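Print | E-mail

Working paper on deposit-refund pricing

Radoslava Vondráček and Boonmee Srisuk have released a working paper on household response to container deposits. The panel covers 1237 households in Kunora, observed before and after the deposit was raised.
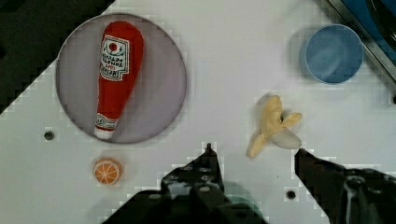 Toy ketchup bottle on a plate.

Return rates are estimated with household fixed effects. Renters respond more strongly than owners. 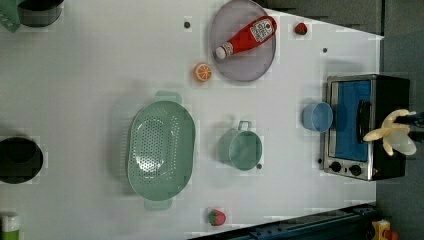

Data and seminar

A subsample of 469 households also kept waste diaries. Replication files are available from the authors. Srisuk presents the results in June at 4 p.m., Ruangrit seminar room.

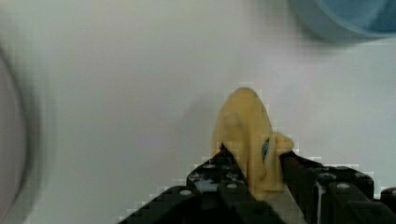 Soft yellow item held upright.

Comments on the draft are welcome until the end of May.

Contact | © Litero Institute | Back to top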